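工作记录 釉裂复查（Ilano 系列马克杯）
八月，下午续记
记录：釉料组
抄送：Evelien Vanhove（坯体）、Sadia Arain（烧成）

一、事由

Ilano 系列白釉杯在库存放期间，部分样品杯口内侧出现细密裂纹，出窑检验时未见。按本室惯例，存放后出现的裂纹一律先按延迟釉裂处理，复查范围包括釉料配方、坯体吸水率及烧成记录三项。本条记录承接上次会议的决定，对原釉（下称甲釉）与调整后的釉（下称乙釉）作对照试验。

上次会议上有一项分歧，现一并记录。坯体组认为裂纹主要由坯体吸湿膨胀引起，釉料组认为釉的热膨胀系数本身偏高，冷却后即已处于受拉状态，吸湿只是使其提前显现。双方同意以试验结果为准，不在会上作结论。

二、材料

坯体泥料为 Flalico 供货的细炻器泥，与 Ilano 系列日常生产所用为同一批。开包时泥料外层略硬，已切除不用，余料重新揉练后密封静置一夜。长石由 Skornthorpe 供货，袋面批号已抄入原料台账。石英、高岭土、方解石及滑石均取自库存，过筛后使用。

甲釉沿用现行配方，未作任何改动。乙釉在甲釉基础上减少长石、增加石英，并以少量滑石替代一部分方解石，目的在于降低碱金属氧化物所占比例，使釉的膨胀系数下降。高岭土用量维持不变，以免影响釉浆悬浮性。具体百分比见配方卡，此处不重抄。

釉浆配制时乙釉初搅略稠，加水后静置，再测比重，与甲釉一致后方可上釉。建议今后凡石英用量增加的配方，均在静置之后再作一次比重测定，不以初次读数为准。

三、试样

试样共 18 件，甲、乙釉各半，均为同一模具注浆成型的直壁杯。成型后自然干燥，口沿用湿海绵修整。修坯时有一件杯把接缝处出现发丝裂，已更换，更换件与其余各件同批注浆，不影响对照。

素烧至 960 ℃。出窑后逐件敲听，声音清脆，无哑声。素坯除尘后浸釉，内外各浸一次，底足擦净。釉层厚度以针刺法在杯身中部测量，甲、乙两组差异在允许范围以内。杯口处釉层普遍较杯身略薄，系浸釉后倒置所致，两组情况相同。

釉烧最高温度 1251 ℃，保温 40 分钟，随后自然降温。烧成曲线由 Sadia Arain 提供，与生产窑曲线基本一致，仅降温段因试验窑体积较小而偏快。降温偏快对釉裂判断可能有影响，见第六节。

四、方法

每组九件，分三小组，每小组三件，分别用于下列项目。

蒸压试验：试样置于蒸压釜内，升压后保持规定时间，缓慢泄压，取出冷却至室温，以稀释墨水涂抹釉面，擦净后观察裂纹。重复三个循环，每个循环后均作观察并记录。

热震试验：试样在烘箱中恒温后投入室温水中，逐级提高温度，至出现裂纹或达到上限为止。每级之后同样以墨水检查。

吸水率：试样敲取无釉底足部分，烘干称重，煮沸后浸泡冷却，擦去表面水分再次称重，按常规公式计算。

五、器具存放与搬运

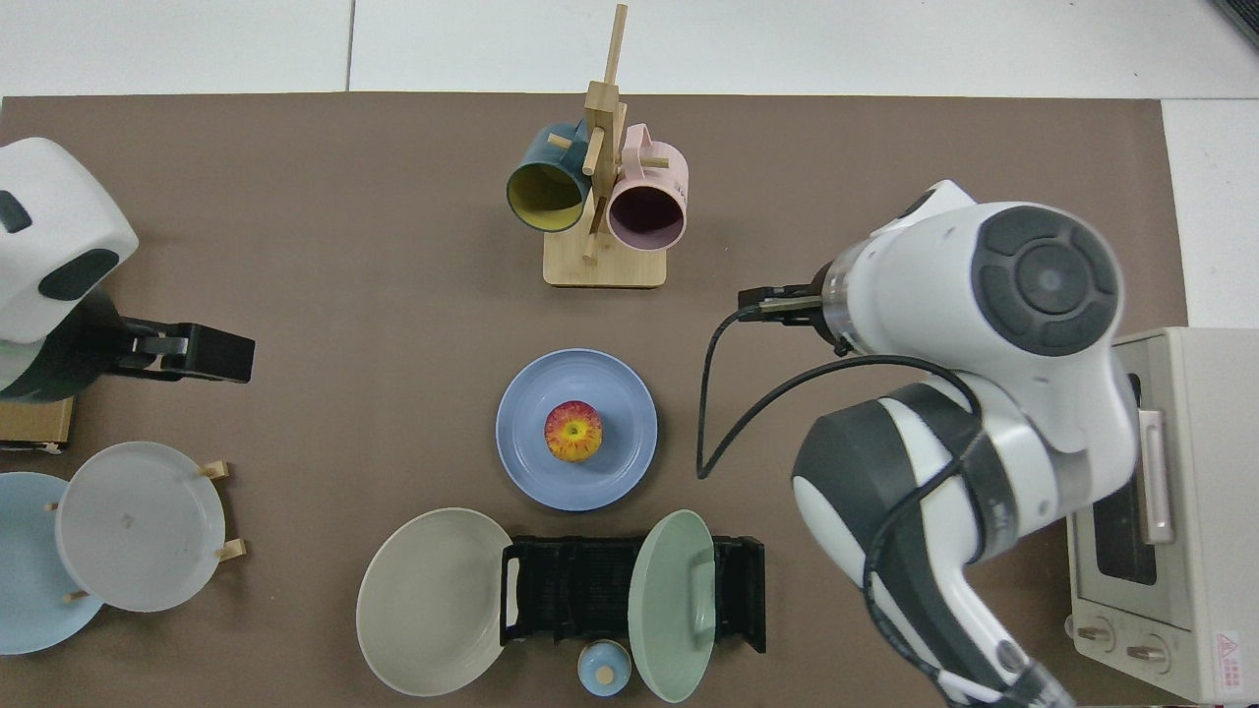
存放方式对釉裂复查的影响，以往记录中少有提及，本次作为附项列入。带釉试样完成墨水检查后需要清洗、晾干并等待下一循环，其间若杯口朝下扣放在不透气的平面上，杯内湿气不易散出，底足又长时间贴近台面水渍，各件含水状态便会出现差别。上一轮试验中有两件同组试样称重结果相差较大，经查系一件扣放、一件侧放所致。本室据此考虑改用悬挂方式，图中的竹制杯架可作为式样参考：方形底座，中间一根较高的立柱，短挂杆从立柱斜向伸出。杯把挂于挂杆时，杯口与底足均可通风，杯与杯之间也较易留出间隔。需注意的是，杯把接缝本身就是应力集中部位，做过热震的试样不宜悬挂，应另置网架。挂杆与杯把内侧接触处如有墨水残留，可能被误读为裂纹，检查前须先擦拭该处。

Evelien Vanhove 对悬挂方式提出一项保留意见：竹材会吸湿，若与刚从水中取出的试样长期共处，底座可能发霉，继而污染底足。其意见为，杯架用于擦干后的等待阶段即可，称重前的试样仍放干燥器。本组同意，已写入操作说明草稿，待下次会议确认。

台面铺垫一事亦作说明。硬台面上放置炻器杯，底足易磕出小缺口，而缺口会影响吸水率取样的判断。凡摆放试样的台面今后应铺垫，垫面不得掉色、掉毛，且应能整块取下清洗。墨水检查仍在水槽旁的瓷砖台上进行，不得移至垫上操作。

六、结果

蒸压试验，甲釉组第一循环后一件出现裂纹，位置在杯口内侧，与库存样品所见相同；第二循环后三件全部开裂，裂纹由杯口向下延伸，网格较密。乙釉组三个循环后均未见裂纹。其中一件釉面有一处细小针孔，墨水渗入后呈点状，与裂纹形态明显不同，不计入。

热震试验，甲釉组在中间温度级开裂，三件先后相差一级。乙釉组两件通过上限，另一件在最高一级时杯把接缝处坯体开裂，釉面未见独立裂纹。该件判为坯体失效，断口已留存，交坯体组查看。

吸水率，两组数值接近，均略高于 Ilano 项目的内部要求。坯体组的看法因此并非没有依据：坯体烧结程度确有不足，吸湿膨胀应占一部分原因。但在同一坯体条件下，更换釉料后裂纹消失，釉的膨胀系数偏高一项可以成立。两方面意见均予保留。

外观方面，乙釉较甲釉光泽稍低，白度相当。手感略有干涩，杯口处尤为明显，推测与石英增加后熔融不够充分有关。Sadia Arain 建议将保温时间适当延长再观察，本组认为可行，但须与生产窑排期协调，暂不单独改动曲线。

关于降温速度，试验窑偏快，理论上会使釉裂更容易在早期显现。甲釉的结果可能因此偏严，乙釉在同样条件下未裂，则对乙釉有利。为避免高估，拟在生产窑随窑放入乙釉试样一组，按正常曲线冷却后再作一次蒸压试验。

七、与外部记录的核对

Ó Riain 作坊曾向本室借阅甲釉配方，用于其自有泥料，后来函反映未见釉裂。经核对，其泥料含石英较多，坯体膨胀系数应高于本室所用 Flalico 泥料，冷却后釉层处于受压状态，不裂属正常。该来函不能作为甲釉合格的依据，但可作为釉坯匹配问题的旁证。已复函说明，并请对方告知烧成温度及保温时间，对方尚未答复。

另查旧册，甲釉最初系为另一种坯料设计，后因供货变更才转用于现坯。转用时只做了外观检验和一次热震，没有蒸压记录。今后更换坯料时，应将蒸压试验列为必做项目，不得以热震结果代替。

八、待办

乙釉随生产窑试烧一组，位置取窑车上、中、下各处，由烧成组安排。

坯体组提出降低吸水率的方案，可考虑小幅提高烧成温度或调整泥料熔剂，两种办法不在同一窑内同时试验。

乙釉杯口干涩问题，釉料组另配一个石英用量居中的方案，编号续接乙釉，先做试片，不做整杯。

操作说明草稿中关于晾放、铺垫和杯把擦拭的条文，请 Evelien Vanhove 过目后定稿。

库存中已开裂的 Ilano 样品不再作为展示样使用，移入留样柜下层，标签注明“甲釉，存放后裂”。

Skornthorpe 长石新批到货后先做熔融锥对比，再行领用。旧批剩余量仅够两次配釉，领料时请在台账上签字。

补记：傍晚再次查看乙釉蒸压试样，以放大镜检查杯口一周，仍未见裂纹。三件均已擦干，按干燥器方式存放，明早复查一次后归档。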